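About Plirus

Plirus teaches robots to do small jobs by having people do the small jobs first, over and over, with the robot's hand instead of their own. We have looked for a more impressive way of putting that. The sign painter wanted something short, so the door just says PLIRUS.

The company was started by Lefteris Pappas and Jacinto Olvera, who met at a packaging firm where both were paid to reprogram the same arm every time a box changed size. Lefteris thought it would be quicker to grab the arm and show it. Jacinto thought it would be safer to do that from across the room. They have been having this argument ever since, and it is now our product line.

Where we are

We rent the second floor of the old Arellano button works, built in 1958 and heated, as far as we can tell, that same year. The freight elevator holds two robots or one robot and Jacinto's toolbox.

How we work

Hand guiding is Lefteris's side of the house. You take hold of the arm, the motors go slack, and you walk it through the job while it records where you went. People pick it up in an afternoon. Bakers are very good at it. Engineers tend to stop and explain themselves to the arm.

Remote control is Jacinto's. The operator sits at a desk with a pair of handles and a screen, and the gripper copies what the handles do. Our desk software is called Pakero. It began as a weekend project and still has a button labeled "do not press yet" – we are getting to it.

New operators start in Pakis, our simulator, where a dropped part costs nothing and rolls away under a table that doesn't exist. Everyone records 200 demonstrations there before they touch hardware. The first exercise is a pencil: close the fingers on it, hold it upright, put it down where you were told. The simulated pencil is on the large side, and operators who complain about this are moved on to washers.

Who hires us

Mostly shops with 114 kinds of part and no wish to write a program for each. We come out, watch whoever does the job best, and ask that person to teach the robot. They usually have opinions. We write those down too.

If you have a dull task and someone who is good at it, call in the morning. Lefteris answers until noon, and after that you get Jacinto, who will want to know how far away you are standing.
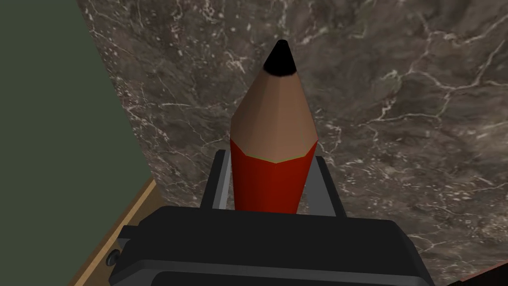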